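Inside the Lab | Software

Teaching two arms to share a bag

6 min read

By Rosalinda Dizon

Those of you who have been reading this newsletter since the spring will remember that I promised an update on the planner, and then did not deliver one, and then promised it again. Thank you for your patience, and for the kind notes asking whether we were all right over here. We are! We have been busy with plastic bags, and it has taken a good deal longer than I would have guessed back in April.

For newer readers, Uselon is our motion planning and control software for two-armed robots doing housekeeping work. It decides where the arms should go, how fast, and how hard the grippers should squeeze once they arrive. Underneath it sits Mimisa, the perception package, which takes in the camera images and tries to tell Uselon what is in the room and where its edges are. We named them at different times and in different moods, so please don't look for a system.

For most of last year the two got along nicely, mainly because we asked them to deal with polite objects. A pillow stays more or less a pillow. A cup doesn't change shape when you pick it up. Mimisa would find the thing, fit a simple box around it, pick a grasp point for each hand and pass the lot to Uselon, and off we went. Then we moved on to tidying a guest room, and a guest room has a bag in it sooner or later, and the box idea fell to pieces in a single morning.

A bag has no shape to speak of. It has whatever shape it was left in, and it takes on a new one the moment a finger touches it. If it's the thin, see-through kind, the carpet shows through in places and the light bounces off in others, and our depth readings come back full of holes. Genalyn Tan, who leads the perception side, printed out one of the early depth maps and taped it over her desk. It looks like a slice of Swiss cheese. She says it keeps her humble, though I notice she has started drawing on it.

Her answer was to stop asking Mimisa for the whole bag. The new version looks only for rims and folds, the places where the plastic doubles over and gives a finger something to hold, and it gives each one a score for how sure it is. A good strong fold might come back with a high score, a bit of glare with a low one, and Uselon is free to ignore anything it doesn't like. We keep up to 29 of these candidates at a time. There was a longer list at first, and the planner spent so long making up its mind that people wandered off to get coffee.

The second half of the work was mine, and I'll try not to go on about it too much (my family has asked me to mention that I always go on about it). When two arms hold one rigid object, the planner can treat them as a single loop: move the left hand, and you know exactly where the right hand has to be. With a bag in between, that rule is far too strict. The hands can drift closer together and the plastic just sags. They can drift apart too, but only up to the point where it goes tight, and after that you are either dragging the other arm along or tearing something.

So we swapped the fixed distance for a slack range. Uselon now keeps a lower and an upper limit on how far apart the two grippers may be, and anywhere inside that range it can do as it pleases. The upper limit isn't set ahead of time. The controller watches the load at both wrists, and when the two readings begin to rise together, pulling in opposite directions, it decides the slack has run out and brings the limit in a little. It's a simple rule and I was embarrassed at how long I had spent on a cleverer one.

Timing turned out to matter more than either of us expected. Each arm used to run on its own clock, with a message passed across whenever one of them finished a step. That was fine for stacking towels. With a shared load, a late message means one hand has already started lifting while the other is still thinking about it, and the bag ends up hanging off one side. Both arms now follow a single schedule, updated 300 times a second, and if either falls behind, they both slow down until it catches up. Watching them wait for each other is oddly touching.
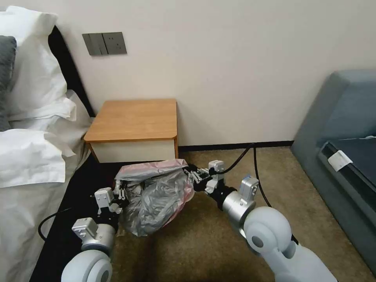
Two hands, one bag: testing the shared grip beside the bedside table.

The guest room setup has been a good teacher in other ways. There's a bed on one side and an armchair on the other, so the elbows have much less room than they did at the old bench, and the collision checker has had to learn some manners. We used to pad every piece of furniture with the same safety margin. Now soft things like bedding get a thin margin and hard things like the bedside table get a thicker one, and that alone opened up a lot of paths that the planner had been refusing to consider.

Cables are still a sore spot, I'm afraid. Uselon knows where the arms are but has only a rough idea of where their cables will swing, and for the moment we handle it with a cap on how far each wrist may turn. I would love a proper cable model. If any reader has one that runs quickly enough to sit inside a planning loop, my inbox is wide open and I will bake you something.

On the tools side, the log viewer, Maglaya, got a long overdue cleanup. You can now line up both arms' wrist loads against the camera images and scrub through them together, and jump straight to any moment where the slack limit changed. It also opens a log in nearly 5 seconds, which will mean nothing to most of you and a great deal to the people who used to wait for the old one. Old logs will need converting before they'll load, and the script for that is in the tools folder next to the readme.

Next up is Cestitov, our task-level piece, which has to work out that a bag should be picked up before the floor is cleaned and not after. It currently holds two opinions on the matter, depending on the order in which it was told about the objects. Genalyn and I have opinions too, and there will be more on that next time, along with answers to the questions you sent in about grip force. Keep them coming, please, even the long ones.

Filed under: planning, perception, two-arm control

Contact the newsletter team | Past issues | All rights reserved | Back to top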